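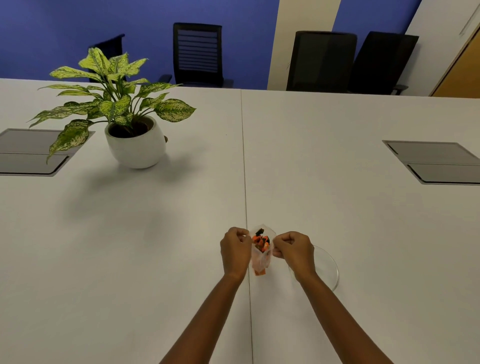

Moved out of the Urnley flat at last and I want to get this down before I forget what it was like, because people keep asking me if a small town is cheaper and I keep giving a different answer. Short version, yes on rent, no on nearly everything else. Food is the one I got most wrong. I thought I'd cook. I'd cooked for years. Then I got a job with a long bus ride at both ends and by the second month I was living on things you open with both hands — little clear plastic pouches with orange bits and something dark green or nearly black in the top, that sort of thing, eaten at a long white table with a glass plate if I was feeling civilised. Add that up over a month and the cheap rent starts to look less cheap.

Anyway. Rent.

The flat was 576 a month, one bedroom, over a shop that sold blinds. In the city I was paying a good bit more for a room in a shared house with damp in it, so on paper this was a win. I had a door of my own. I had a bath. I had a cupboard just for the hoover, which I still think about.

What I didn't have was a way of getting anywhere. Urnley has a station but the trains don't go where the jobs are, they go to the coast. The jobs are in Punddale and you get there by bus. 40 minutes if it turns up, and there are two an hour until early evening and then it drops off a cliff. Miss the last sensible one and you are in the shelter with the broken seat for a long time. I read a lot of books that winter. Also learnt every advert in that shelter off by heart, there was one for loft boarding that I could probably still recite.

So then you think, right, get a car. Everyone tells you to get a car. I did the sums on the back of a council tax letter and the car ate the whole saving on rent and then some, before I'd even put petrol in it. Insurance was the killer. I hadn't driven for ages so I was priced like a teenager. Didn't get the car.

Heating. I'm cross about this one still. Storage heaters. If you've never had them, they're warm at five in the morning when you're asleep and stone cold by teatime when you get in. I had the dial set wrong for the whole of the first winter, input and output mixed up, and the bill that came was not funny. There is a leaflet. The leaflet was in the hoover cupboard. I found it in June.

Things that were cheaper, to be fair to the place:

Haircuts. Half what I was paying, and a better haircut.
The dentist, only in the sense that I could get one.
Going out, as there was one pub and it shut early.
Gym. I used the hill.

Things that were dearer:

Food shopping, becuase it was the little supermarket or the bus again.
Parcels. Not the postage, but getting to the depot in Punddale when they'd tried to deliver while I was at work. Two buses to pick up a lamp.
Seeing anybody. Everyone I know lives in the city, so every birthday was a train fare and usually a night on someone's sofa, and you can't turn up to a sofa empty handed.

That last one is what did for me in the end. I'd put it down as a treat in my spreadsheet, under fun, and it wasn't a treat, it was just what it cost to still have friends. Moved it to the bills section and the whole thing looked different.

Would I tell someone else not to do it? No. If you work from home, do it tomorrow. If you drive already, do it. The light in that front room was lovely and the woman in the blinds shop used to take my post in and once gave me a marrow. I miss the quiet a lot. There's a road outside this new place and I've already bought the foam earplugs, two lots, one lot useless.

But if you're going there for the rent and the job's a bus away, write down every single thing for a month before you sign. Lunches, the fares, the coffee you buy only because you're cold and waiting. I didn't do that and I should of.

The deposit came back in full by the way, took ages. Take photos of the oven when you move in. Inside and out, and the tray. They tried to charge me for a mark on the tray and I had the photo from day one with the mark on it, sent it over, never heard another word about it.

Boxes still everywhere here. I've found the kettle but the lid is in some other box. Will do a post on the new place when I've had a bill or two and can say what it really costs. Somebody asked in the comments last time about council tax bands and how you challenge one, I've not forgotten, I've got the letters somewhere, probably with the kettle lid.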